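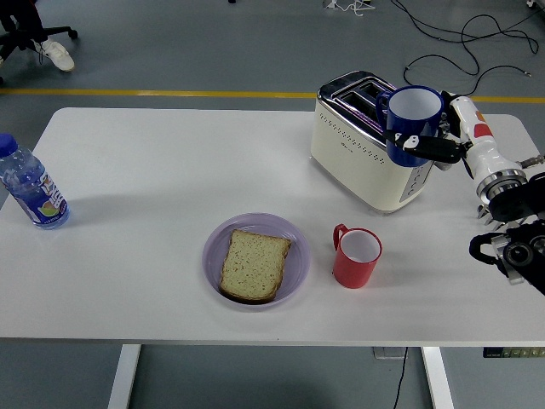 Blauer Becher, cremefarbener Toaster, weißer Tisch.

Silikonfuge in der Dusche erneuern: Anleitung für einen Nachmittag und einen Tag Geduld

Silikonfugen gehören zu den Dingen im Bad, die man jahrelang nicht ansieht und dann jeden Morgen. Der schwarze Fleck in der Ecke war im Januar noch ein Pünktchen, jetzt hat er Verwandtschaft. Wer mit Schimmelspray dagegenhält, gewinnt ein paar Wochen. Sitzt der Befall im Silikon, muss die Fuge raus.

Vorweg: Silikonfugen sind Wartungsfugen. So steht es gern in den Unterlagen des Fliesenlegers, und übersetzt heißt das, dass er nach dem Einzug nicht mehr ans Telefon geht. Mieter fragen trotzdem erst die Hausverwaltung, in vielen Fällen ist das deren Sache.

Was Sie brauchen

Sanitärsilikon, eine Kartusche reicht für eine normale Dusche
Kartuschenpistole
Cuttermesser mit frischer Klinge
Fugenkratzer aus Kunststoff
Silikonentferner
Isopropanol und fusselfreie Tücher
Malerkrepp
Fugenglätter oder ein Satz Abziehspachtel
Sprühflasche mit Wasser und einem Spritzer Spülmittel
Rundschnur, falls die Fuge tief ist

An der Pistole sollte man nicht sparen. Ich hatte lange die billigste aus dem Korb an der Kasse, und sie tropfte nach, als hätte sie Schnupfen. Inzwischen liegt hier eine von Horer mit automatischer Druckentlastung. Beim Silikon nehme ich das Iria in Manhattan, weil der Farbton zu unseren Zementfugen passt. Achten Sie bei Naturstein auf den Hinweis „für Naturstein geeignet“, sonst ziehen dunkle Ränder in die Platten, und die bleiben.

Schritt 1: Alte Fuge herausschneiden

Mit dem Cutter oben an der Fliese entlangfahren, dann unten an der Wanne. Die Klinge flach halten. Mit Glück lässt sich der Strang danach am Stück abziehen, ein Vergnügen, über das man mit Außenstehenden besser nicht spricht. Ohne Glück kommt er in Krümeln.

Bei Acrylwannen nur den Kunststoffkratzer an die Wanne lassen. Unter der Fuge kann außerdem ein Dichtband liegen. Das darf auf keinen Fall angeschnitten werden, also nie tief in die Ecke stechen.

Schritt 2: Reste lösen

Silikonentferner auftragen, einwirken lassen wie auf der Packung angegeben, abschaben. Dann noch einmal. Neues Silikon haftet auf altem nicht, und zwar auch dann nicht, wenn man es nett bittet. Fahren Sie mit dem Finger über die Kante: Was sich gummiartig anfühlt, ist noch da.

War Schimmel im Spiel, die Fuge jetzt mit Isopropanol behandeln und vollständig trocknen lassen. Fenster auf, Zigarette aus. Am besten duscht über Nacht niemand. Der Haushalt wird das überleben.

Schritt 3: Abkleben

Krepp oben und unten parallel zur Fuge kleben, mit 6 mm Abstand zwischen den Streifen. Profis arbeiten ohne Krepp. Yhon Valderrama, der bei uns das Gästebad gefliest hat, findet Krepp sogar ein bisschen peinlich. Er hat allerdings auch 529 Meter Fuge im Jahr Vorsprung.

Ist die Fuge tiefer als breit, kommt vorher die Rundschnur hinein. Das Silikon soll nur an den beiden Flanken haften, damit es sich dehnen kann.

Schritt 4: Wanne beschweren

Zwischen Wanne und Fliese die Badewanne vorher mit Wasser füllen und bis zum Aushärten gefüllt lassen. Eine Duschtasse kann man mit ein paar Eimern belasten. Sie setzt sich unter Gewicht ein wenig, und eine im Leerzustand gezogene Fuge reißt beim ersten Vollbad.

Schritt 5: Spritzen und glätten

Die Düse schräg anschneiden, etwas schmaler als die Fuge. Dann gleichmäßig drücken und ziehen, möglichst ohne abzusetzen. Jetzt bleibt wenig Zeit, bevor sich eine Haut bildet – das Telefon klingelt erfahrungsgemäß genau dann.

Fuge mit dem Spülmittelwasser einsprühen, Glätter ebenfalls, in einem Zug abziehen. Überschuss am Küchenpapier abstreifen. Krepp sofort entfernen, schräg von der Fuge weg, und die Kante noch einmal ganz leicht nachglätten. Wer an dieser Stelle anfängt, Kleinigkeiten zu verbessern, hat eine halbe Stunde später große.

Schritt 6: Warten

Silikon härtet je nach Produkt und Raumklima mit 2 mm am Tag durch. Bei einer dicken Fuge also lieber einen Tag länger woanders duschen. Danach hilft Lüften, und der Abzieher an der Duschwand ist auch kein Dekorationsobjekt.

Silikonreste an den Händen gehen am besten mit einem trockenen Tuch ab. Reste am Pullover gehen nicht ab.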